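Section 3: Setting up the Sondia foot pod

I've set up more of these pods than I can remember, mostly for people training for the Gasiria run, and this is the order that works for me. Give yourself 16 minutes and a charged phone.

1. Open the battery door with a coin and drop in the cell, plus side up. The light blinks green.

2. Thread the clip under your laces, low down near the toes, and tie your shoe the way you normally would. A floppy pod reads fast — I once "ran" a pace I couldn't hold on a bike!

3. Open the Prukden app, tap Add Sensor and hold the phone close to your shoe. Wait for the pod's number to show up, then tap it.

Note: The pod remembers 62 runs before it starts writing over the oldest ones. Sync before that if you like your history as much as I do.

4. Pick Calibrate, then Indoor. You can do it outdoors on a track too, but I find a treadmill easier to hold steady.

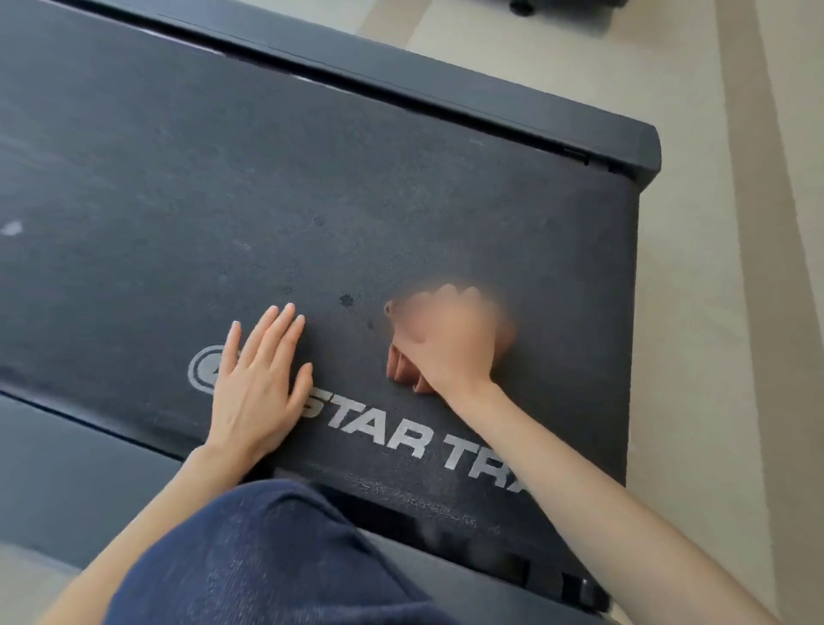
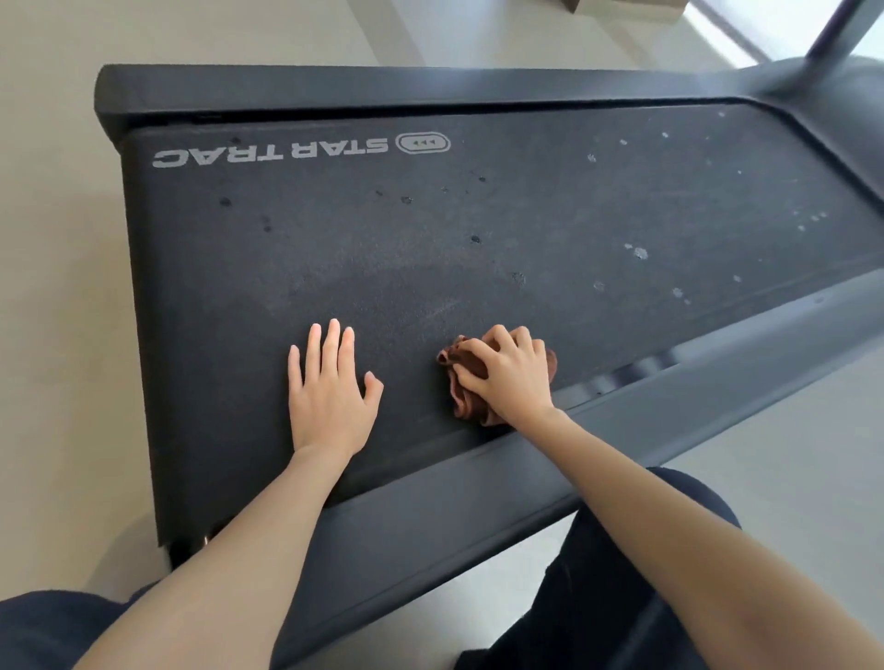

Calibration goes best when your stride is boring. Warm up first, set a pace you could chat at, and press Start in the app once you've settled in. Keep your hands off the rails and look ahead, or you'll shorten your steps without noticing. Gym belts get scuffed like the Star Trac one here, and a bit of worn surface doesn't bother the pod, so don't go hunting for a prettier machine. Stop at 256 steps, when the phone buzzes, and type in the distance from the console.

5. Save the result under the name of the shoes you have on. New shoes, new calibration.

Caution: Slow the belt to a full stop before you reach for your phone or your laces. Please don't try to fix the clip while you're moving.

6. Do one easy run and compare. If the distance looks off, go back to step 4 and do it again (I usually need two tries).

Related items
Section 4: Pairing with a Wibisono watch
Changing the battery
Sondia clip sizes
Prukden app: exporting your runs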